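Common Room and Kitchen Walk-Through, Vulden House
Inspection date: May 29, 2026
Inspected by: Hedvika Vrabec

Thank you all for letting me wander through with my clipboard again, and for the coffee. As before, I've marked each item OK, FIX or WATCH, and I've added a comment wherever a single word didn't seem like enough.

1. Main entrance and hallway
Door opens fully: OK
Floor mat lies flat: FIX
Comment: The corner nearest the coat hooks has curled up again. The tape we put down in May has let go, so I'd like to try one of the heavier rubber-backed mats from Kadlec and see how we get on with it.

2. Smoke and carbon monoxide alarms
Hallway alarm sounds on test: OK
Kitchen alarm sounds on test: OK
Common room alarm sounds on test: WATCH
Comment: It did sound, but I had to hold the button down for a good 5 seconds before it woke up. New battery, please, and write the date on the case in marker. 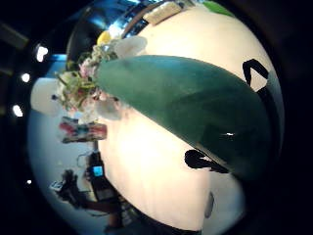

Green on white, common room.

3. Fire extinguisher
Needle in the green: OK
Pin and seal in place: OK
Tag signed: FIX
Comment: The tag is blank on the back. I know it was looked at, I was standing right there, but it has to be written down or it doesn't count for the insurance people.

4. Electrical
Outlets firm in the wall: OK
Extension cords: FIX
Comment: Two cords are plugged one into the other behind the bookcase, bless whoever needed the lamp over there. Please get a single cord of the right length. The Indside heater goes straight into the wall, always, and stays 40 inches from the curtains. 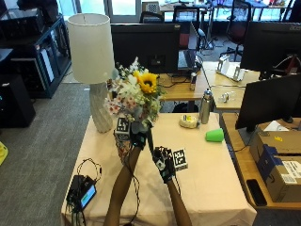
The heater's own cord is in lovely shape, by the way, with no nicks and no stiffness near the plug. I ran my fingers down the whole length of it. The tip-over switch clicked off the moment I leaned the thing back, so that part gets an OK from me.

5. Kitchen
Stove knobs turn and stop cleanly: OK
Hood filter clean: WATCH
Under-sink cupboard: FIX
Comment: There's a slow drip at the trap, and the Stillix drain cleaner is sitting right beside the dish soap. Move it up to the locked shelf today if you can.
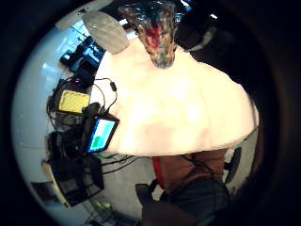

A note left under this item asks whether the locked shelf could be a lower one, as the step stool wobbles and not everybody can reach that high. A very fair point, and I've added the stool to the list as a FIX. The middle shelf will do nicely if we move the latch down.

6. Hot water
Temperature at kitchen tap: OK
Comment: Comfortable on the hands after a minute's running. Please leave the dial alone, even in the summer.
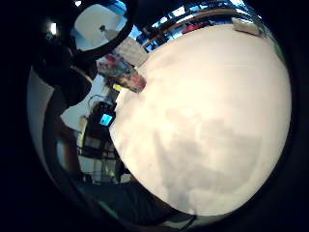 I did find the paper sign over the dial had fallen down behind the heater, so I've written a fresh one and used more tape than is decent.

7. Exits
Back door unlocks from inside without a key: OK
Path outside clear: WATCH
Comment: The recycling bins are creeping toward the step again. A yard of open space is what we want.

Please finish the FIX items within 10 days and initial each one on the sheet inside the pantry door. WATCH items can wait for my next visit.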